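When Bindu Kotian talks about the choir she started in the break room at Leria, she tends to begin with the soup. There was always soup, she says, because people came straight from work and nobody can hold a long note on an empty stomach. "My mother would have been ashamed of me if I'd asked people to sing hungry. So I made lentil soup the first night, and I kept on making it, and now I think a few of the basses come mostly for that."

The first rehearsal drew a handful of people from accounts and one very shy man from shipping. They sang two folk songs and a round that fell apart every time the altos came in. Kotian, who had sung in church choirs as a girl but had never led anything, waved a pencil and hoped for the best. "I didn't know how to bring them in! I was nodding so hard my glasses slid off. But they laughed, and they came back, and that was all I wanted."

Word got over to Keva, two floors up, and then to the little print shop next door, and these days the Pandum Singers have 38 members and a waiting list for sopranos. Tenors, she would like me to mention, can walk right in. 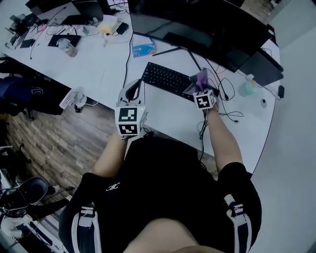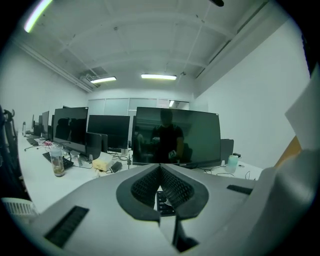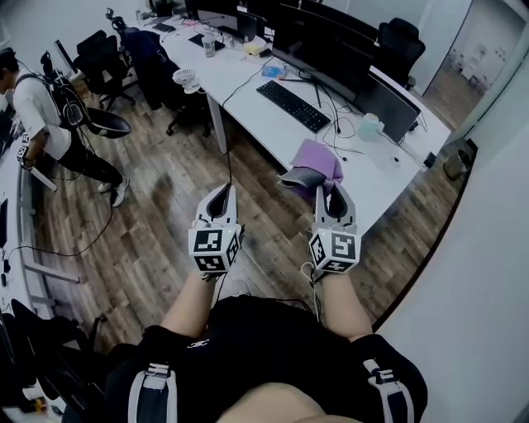
ANSAH, August

The choir rehearses after hours, with the chairs pushed back and the windows open when the weather allows it. Kotian keeps the music in a big blue binder that has grown to 130 songs, some of them copied out in her own round handwriting. She doesn't hold auditions and says she never will, though she does ask newcomers to stand beside somebody steady for their first month or so.

"People tell me they can't sing," she says, pouring me a second cup of tea I hadn't asked for but was glad to get. "Usually it was a teacher who told them, years and years ago, and they've carried it ever since. I had a woman who only mouthed the words until Christmas. Then one evening I heard this low, lovely voice behind me, and I didn't dare turn around in case she stopped."

Their spring concert sold 183 tickets, enough to fill the old chapel and put a row of folding chairs along the back wall. The money went toward getting the chapel piano tuned, plus a new pedal. Kotian was so nervous that she wore two different shoes and only noticed during the applause.

She is choosing songs for the winter program now, and there's some disagreement over a carol in Latin that the altos love and the tenors have been grumbling about. She plans to let them grumble a while longer. The soup will be pumpkin.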